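Jodineck path-following rover: data card

Version 2
Maintainers: Bontu Kumsa, Javiera Gallardo
Built at the Plitono shared workshop

Summary

Jodineck is a small wheeled rover built from a mobility scooter chassis. This set holds the still images used to train and check its path segmentation model. Each image has one mask with three classes: pavement, border, other.

Contents

images/ – 3853 JPEG files
masks/ – one PNG per image, same base name
splits/ – train.txt, val.txt, test.txt
tools/ – mask viewer and class balance script

Of the images, 1522 have hand-drawn masks. The rest were masked by the version 1 model and corrected in Elado, our labeling script. The file origin.csv records which is which. The test split uses hand-drawn masks only.

Labeling rules

Curbs are labeled border, including the top face. Mown grass is other, even where it meets the pavement with no curb. Loose material on the pavement stays pavement as long as the surface can be seen between the pieces. Where it cannot, label it other. Annotators disagreed most on this last rule, and masks from before November may not follow it.

Known problems

Pale litter near a curb is the main source of false border pixels. The model does better on the curb side with clean asphalt next to it. Soft focus is common in the set and was not filtered out. Bends that end in shrubs are often predicted as dead ends.

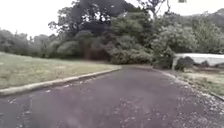

Asphalt path with curb and lawn at left, pale debris thickening toward the right edge.

Training notes

The baseline runs for 80 epochs with horizontal flip on. Turning flip off made the model favor left-hand curbs. The Demissie motor controller logs are kept in a separate repository – they are not synced to the images.

To do

Relabel the early masks under the current litter rule.
Add a class for wet leaves.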